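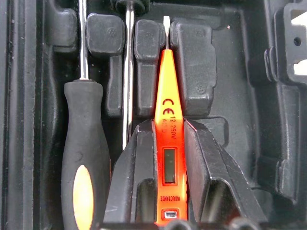
黒いケースに収まったドライバー。

2月号　文・ピレト・フント(スカルデン地区フットボール連盟 審判部だより)

寒いなか、毎週グラウンドに立ってくださっている審判員の皆さん、本当にありがとうございます。先月は雪かきから手伝ってくださった方もいたそうで、頭が下がります。

さて、今月はうれしいお知らせから。長らく話し合ってきた若手審判の「見守り制度」が、いよいよ春のリーグから始まります! 資格を取って1年目の人が笛を吹く試合には、経験のある先輩がひとり、タッチライン際で付き添います。判定に口を出すのではなく、ハーフタイムに水でも飲みながら話を聞いてあげる、そんな役目です。私も最初の試合では、スローインの向きを間違えて監督さんに大きな声を出され、帰りのバスでしょんぼりしたものでした(今でもあの停留所を通ると思い出します)。あのとき隣に誰かいてくれたらなあ、と思うのです。

付き添い役のまとめは、グリストンの少年部で長く笛を吹いてきたボリス・シュテファネツさんが引き受けてくださいました。今のところ手を挙げてくださった先輩は5人。春の少年リーグは全部で50試合ありますから、もう少し仲間がほしいところです。交通費は連盟から出ますし、月に一度だけでも大歓迎ですよ。
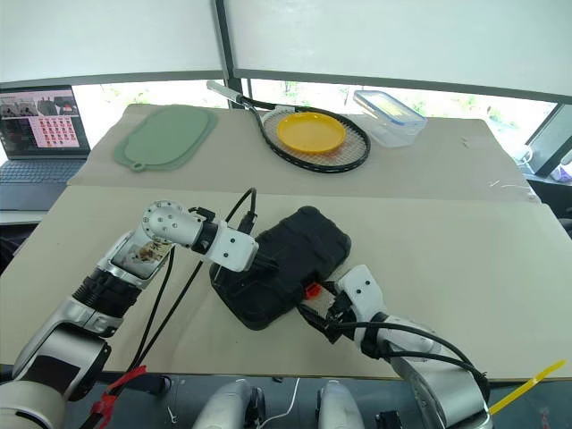
黒いケースとロボットアーム、ベージュの台の上で。

それから、競技規則の勉強会も続けています。今月のテーマはハンドの反則とアドバンテージの取り方。前回はエカナヤケ杯の準決勝の場面をめぐって話が尽きず、予定の時間をすっかり過ぎてしまいました。今回は午後6時に始めて、8時にはきちんと終わるつもりです(たぶん!)。会場はネトゥスのクラブハウス2階、資料代として100クローネをお持ちください。初めての方も、選手や保護者の方も、どうぞお気軽に。

付き添い役と勉強会の申し込みは、審判部の窓口か、試合会場でボリスさんに直接どうぞ。笛の予備をお持ちの方は、新人さんに貸していただけると助かります。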